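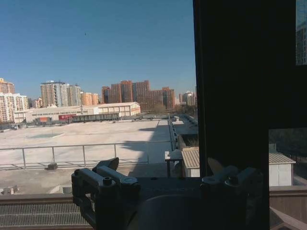 How Does a Robot Learn to Open a Curtain?

You have probably opened a curtain without thinking. You grab the cloth and pull. For a robot, that is a hard job, and scientists are still working on it.

A cup keeps its shape when you pick it up. Cloth does not. It folds, slides, and bunches up, so it almost never looks the same way twice. A robot that has learned what a cup looks like can find the cup again. A robot looking for the edge of a curtain may see a hundred wrinkles that all look like edges.

Learning from people

A team led by Sille Hjaltested tried a method called "learning from demonstration." A demonstration is when someone shows you how to do something. In this method, a person steers the robot's arm through the job while a small camera near the robot's hand records what the hand "sees." The computer also saves how the arm moved and when the fingers opened or closed.

The team named the project Sisuvent. They recorded 200 demonstrations. Then a computer program studied them and looked for patterns, such as what the cloth looks like just before the fingers close.

A robot hand like this is called a gripper. It has two sides that squeeze together, a bit like your thumb and one finger. 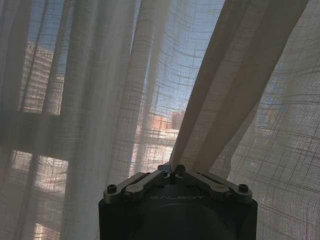

Thin cloth has an extra problem. Light comes through it, and so do the shapes of buildings outside. The program has to learn which lines belong to the cloth and which belong to the city behind it. Bright sun makes this harder -- the same curtain can look white in one place and gray where it is folded.

What did they find?

The team tested the robot 200 times. Most of its mistakes were of 2 kinds. Sometimes the gripper closed too early and caught only air. Other times it held the cloth but pulled in the wrong direction.

Lilian Kinyua, who ran the tests, found that recordings made at different times of day helped. When the program had studied only morning light, it did worse in the evening. 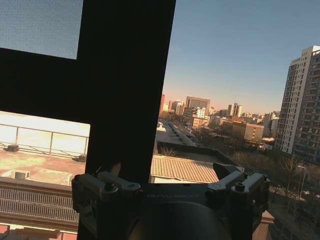
Try it yourself

Ask an adult before you start. You need a thin towel and 2 clothespins.

1. Hang the towel over the back of a chair.
2. Hold one clothespin in each hand.
3. Close one eye and try to fold the towel in half using only the clothespins.
4. Try it 4 times. Write down what went wrong each time.

Words to know

Demonstration: showing how something is done.
Gripper: the part of a robot that holds things.
Pattern: something that repeats.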